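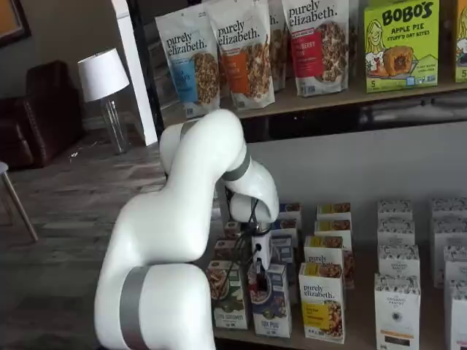 Up at half past five because the upstairs neighbour has taken up furniture again. I don't know what he does with it. It goes from one end of the flat to the other and then, after a pause for thought, it comes back.

Day two of not buying lunch. The idea was Chantal's. She has put away a frightening sum since spring by carrying soup about in a flask, and she told me so with the calm of someone who has found religion. I said I would do the whole of June. I made a cheese sandwich at six in the morning, put it in my bag, and had eaten it by the time the tram got to Braltow. So technically I still haven't bought lunch. I had a banana off Pieter's desk at one o'clock and will replace it.

The meeting about the move went on until nearly noon. We are going to Plirnberg, or we are not, or half of us are and the other half will be "supported". Pieter Mabuza asked which half and was told it was a very good question. He wrote that down. He has a page of very good questions now, with a line left under each for the answer, and the page is extremely tidy. If it does happen it's 28 stops for me, with a change at Cormier, where there is one bench and it faces a wall.

Rang Mum at the break. She is well, her knee is not, and the man next door has cut the hedge to a height she regards as an opinion. She wanted to know whether I had written to Aunt Grivus about the clock. I said it was on my list. It is on my list. It has been on the list so long that I copied it over from the old list, in nicer handwriting.

The clock, for the record, because I will forget what I decided: it doesn't go, it has never gone in my lifetime, and the man in the arcade wants 100 just to open the back. I'm to say thank you but I haven't the wall for it. This is true. I measured, and the only stretch long enough has the boiler on it.

Shopping on the way home. Rice, onions, the boring crackers, washing-up liquid, bananas (one for Pieter). Forgot the bin bags, which were the reason for going in. Stood at the till behind a woman paying with what seemed to be her entire childhood savings and used the time to read the back of the rice. Twelve minutes, then leave it alone. I have never once left it alone and perhaps that's been the trouble.

Left it alone. It stuck to the pan.

Evening: started the letter. "Dear Aunt, I hope this finds you well" and then a good half hour with the pen lid. Cleaned the grill instead. Did 30 pages of the book about the lighthouse family, who have still not reached the lighthouse – I've begun to suspect they're on the wrong coast. Chantal sent a picture of tomorrow's soup. It's lentil. I replied with a thumb.

He's moving the furniture back now. Something with wheels this time. Bin bags tomorrow, and the letter, and find the lid for the flask.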